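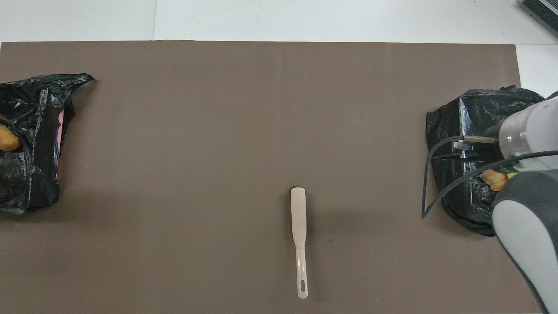

Sesta Waxed Canvas Kit review: a decent apron if you can handle the cutting

The Sesta kit is sold as a beginner project. You get a panel of waxed cotton canvas, cotton webbing for the straps, a bag of rivets and D-rings, a spool of heavy thread, two needles, and a paper pattern for a shop apron. I bought mine in July and finished it over 7 evenings, and I have worn it in the garage since then.

The canvas is the best part. Mine is the medium weight in brown. It feels stiff at first and softens after a few wears. Water beads on it and wipes off. Linseed oil does not wipe off, and I have a dark spot near the pocket that will be there for good. The wax smell is strong when you open the bag. It took 31 days hanging in the garage before my wife stopped mentioning it.

Fold lines from shipping are a problem. The panel comes folded in eighths, and the creases show up lighter than the rest. A hair dryer on low takes out most of them. Don't iron it directly. I tried on a scrap and got wax on the sole plate.

Cutting is harder than the instructions let on. The paper pattern is thin and slides on the wax, and pins leave permanent holes. I ended up tracing it onto cardboard and marking around that with chalk. The scissors I use for regular cotton struggled, so I switched to a rotary cutter. If you don't own one, figure that into the price.

The instruction booklet is 12 steps on a folded sheet. The drawings are clear up to the pocket, and then step 8 shows the pocket upside down. I sewed it that way and had to pick it out. Lungile Cele has a video that covers the same apron, and she puts the pocket on before hemming the sides. Do it in her order.

I sewed the straight seams on a home machine with a size 16 needle. It got through four layers at the corners if I turned the wheel by hand. The thread in the kit is for hand stitching and is too thick for most home machines. The rivets are fine. One out of the bag had a bent post, and there were no spares.

The straps cross in the back and clip at the waist, so there is no weight on the neck. I'm six foot one and had them at full length. Anyone taller will want longer webbing.

Compared with the Plamareo kit, which I made last year, the Sesta has heavier cloth and worse instructions. Plamareo pre-punches the rivet holes and includes a spare of everything. Its canvas is thinner and has started to fray at the hem.

Pros: good canvas, comfortable straps, generous pocket.

Cons: slippery pattern, error in step 8, no spare rivets, thread doesn't suit a machine.

I'd buy the canvas again by the yard and skip the rest of the kit.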